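Packing for small spaces - our project report

Group: Emmett Obi and Sugeng Tjoa

We picked packing because both of us had moved house in the same year and both of us had opened a box to find something smashed. Our question was pretty simple: does it matter what you pack on? Sugeng thought the floor was fine, I thought a worktop was better, so we tried both and kept notes.

For the worktop sessions we used a white marble-patterned surface and ordinary brown cardboard. I liked it straight away because you can stand up, and the cardboard slides about nicely when you want to turn it. Sugeng complained that it slid too much when he was taping (fair enough, he did chase one box quite a long way!).

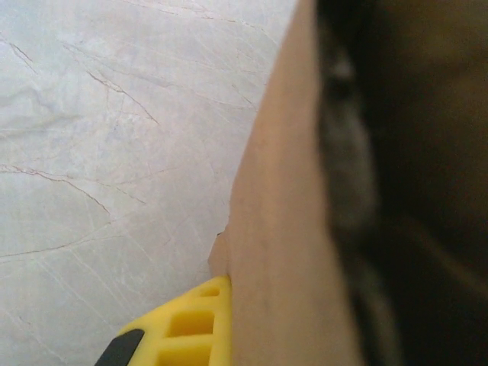
We did 12 boxes on the worktop and 11 on the floor, and I was quicker standing up nearly every time. Sugeng was about the same either way, which annoyed me a bit. The other thing we noticed was how easily the edges of cardboard get tatty. Once an edge has a nick in it the flaps don't meet properly, and you end up using more tape than you planned - we got through seven rolls, and our tutor was not thrilled.

If we did it again I'd put a tea towel under each box to stop the sliding, and I'd sort the cardboard first so the worn pieces go to light things like cushions. Sugeng wants to try it with heavier stuff in December, books mostly. I've said yes as long as he carries them up the stairs.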